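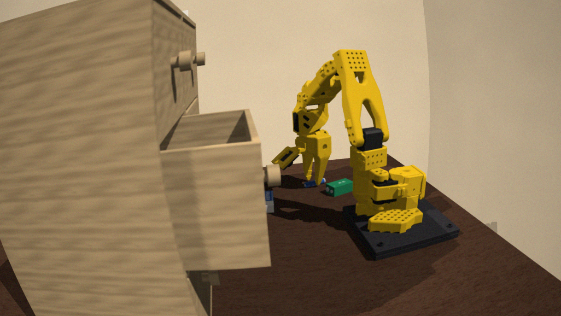
Two grippers in the simulator, and why I'm not buying the fancy one yet

2018-04-17

I've been asked three times now what I think of the Zitico soft-close gripper, mostly by people who have watched the same promo clip I did. My answer so far is that I don't trust clips. So I spent a couple of evenings running it against the plain two-finger gripper that comes as the default on the yellow arm in our sim setup, same cabinet, same clutter on the table, same controller.

The cabinet is there for the drawer task. The arm has to get hold of a round knob, pull, and then put one of the small things from the tabletop inside. In the render up top the plain gripper is pointing straight down with its fingertips at the little dark blue cylinder, and the drawer is open. I like that pose as a test because there's a green block sitting right next to the cylinder, and a wide gripper has to deal with that somehow.

I gave each gripper 60 tries at the cylinder. The plain one got 48. The Zitico model, with its wider pads, also got 48. I ran the second batch over because I assumed I'd loaded the wrong file. I hadn't, and the rerun was one worse.

Where they differed was in how they failed. The plain fingers taper down to narrow tips, so when they're off by a little the cylinder squirts out sideways. The wide pads bump the block first and shove everything along the table. If you only look at the success rate you'd never see that, and the success rate is all the brochure prints.

Mahsa Ansari, who wrote most of the controller we use, told me I was being unfair. Her point is that contact in a simulator is a polite guess, and that soft pads are exactly the thing it guesses worst. I agree with her. But then I'd like the people selling soft pads to stop showing me simulated picks as proof. You can't have it both ways – either the physics is good enough to brag about or it isn't.

The controller mattered more than the gripper anyway. I'd been using the stock Lillard settings, which bring the wrist down fast and brake late. Cutting the approach speed and adding a short pause before closing took the plain gripper's misses from 12 down to 8 in a fresh set of 60. That's a bigger change than I got from swapping hardware, and it cost me two lines in a config file.

Knobs are another story. The cabinet's are round and stubby with a thicker head, which ought to suit a narrow gripper, and it does if you come in level. Come in from above and the fingers tend to slide along the head and let go halfway through the pull. I haven't got numbers I'd defend for that yet. Aksel Toft says he has a script that samples approach angles, and he's promised to send it to me more than once.

One complaint about the arm model while I'm here: the servos in the sim never seem to sag. My real one droops noticeably at full reach, and 18 minutes into a session it droops more. Until somebody puts that in, I'm treating every simulated pick near the edge of the workspace as a maybe.

Plolwood has the Zitico listed again at the old price, so the question will keep coming. I'm going to hold off until September, when I should have bench time and can borrow a pair of the pads to try on real objects. If you've already run them on hardware, send me your misses too, please. I've seen plenty of the other kind.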